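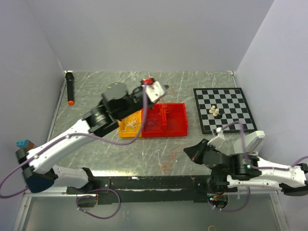
Lalier Open Sorting Bins, set of 3
Reviewed 10/4/20
Price paid: $29, from Wukby

I don't think anyone needs to be sold on the idea of a box without a lid. You put things in it, you take things out. So when a set of open bins comes with a folded leaflet about "visual calm" I start looking for what they left out, and with the Lalier set the answer is dividers. And labels, and anywhere sensible to stick a label of your own.

I bought them anyway. My rubber bands had been living in a coffee mug for years, along with paper clips, a dead battery and whatever else fell in. The Wukby page had 159 reviews when I ordered and nearly every one was glowing, but a lot of them were written the day the box arrived, and I have never learned much from a person who has owned a bin for an afternoon. I gave it a few weeks.

The good part first. They are plain rectangles with straight enough sides to stand next to each other, which sounds like nothing until you've tried to line up the Te Moana trays I had before. Those have rounded corners and a flare at the top, and a row of them wastes a surprising amount of table. I also had one of the Grosthorpe drawer units on loan for a while. It's tidier to look at, but I kept forgetting what was in which drawer and opening all of them.

The color is where I have complaints. The listing calls it an "assorted" set, and I was hoping for a different color for each bin. I got one yellow and two red. Wukby's answer was that assortments vary, which is what the small print says, so fine. If you want to sort by color, order knowing that you might get a pair.
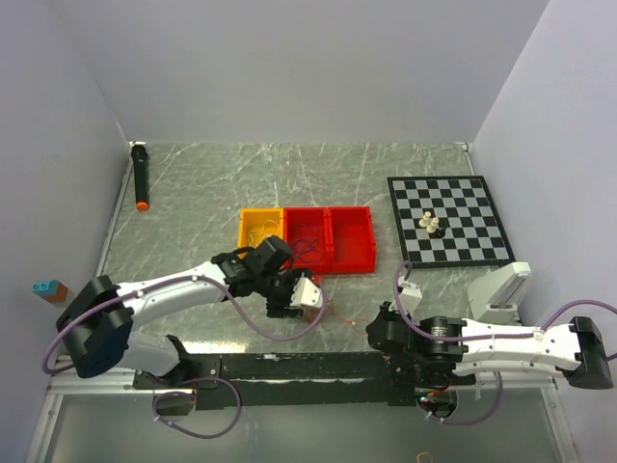
Sorting rubber bands is a dull job, and the bins don't make it any less dull. What they do is let you stop halfway without losing your place. The pale yellow bands went in the yellow bin, the purple and dark blue ones share a red one, and the second red bin is standing empty next to it for whatever I decide deserves it. I'd like to split the purple from the dark blue at some point. Against a red bottom they both show up well enough that I can pick out the one I'm after, which has taken away most of my motivation.

They still tangle, of course. An open bin does nothing about that, whatever the leaflet says about "contents staying in order." Reach in for one band and you come up with four holding hands. A divider down the middle would help, and at this price I don't think it's a greedy thing to ask for. Lalier sells them separately. I haven't bought any and I'm not going to.

Other grumbles, smaller. No lids, so they collect dust — mine sit out all the time and I've already wiped the empty one more often than I'd like. The rims have little details on them that look as if they ought to hook one bin to the next. Mine don't lock together in any way I can find, and the leaflet doesn't mention it. They just touch, and if you pull one toward you the other stays put. Some people will prefer that.

I tried them for chess pieces too, since my set lost its box long ago and the board usually lives at the other end of the same table. It works, more or less. The pieces roll about and the pawns end up underneath everything. A drawstring bag does it better for a few dollars.

Would I buy them again? At $29, probably not. At half that I'd say yes and not think about it further. Wukby gives you 60 days to return them, and I've decided to keep mine, mainly on the grounds that the mug is now back in use for coffee.

Rating: 3 out of 5. It would be a four with dividers in the box.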